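Kiltwood Residents' Association
Minutes of the January meeting, Monday, 7 p.m. 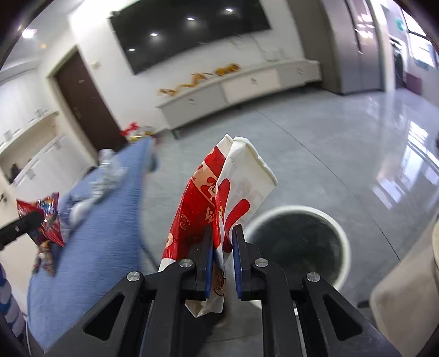

Red and white paper bag, folded lengthwise.

Chair: Othmane Belkadi. The minutes of the previous meeting were approved with 2 corrections.

1. Litter on Shawky Lane
Members reported food wrappers along the footpath. It was agreed to request a second trash can near the bus stop.

2. Parking permits
The chair reported 121 permits issued and 44 renewals outstanding. Reminders will be mailed.

3. Hall lease
The quote from Homitz for floor repairs was received. A decision was deferred pending a second quote from Jetness.

4. Spring fair
Roughly 50 tables will be needed. The rental was approved.

The meeting adjourned at 8:35 p.m.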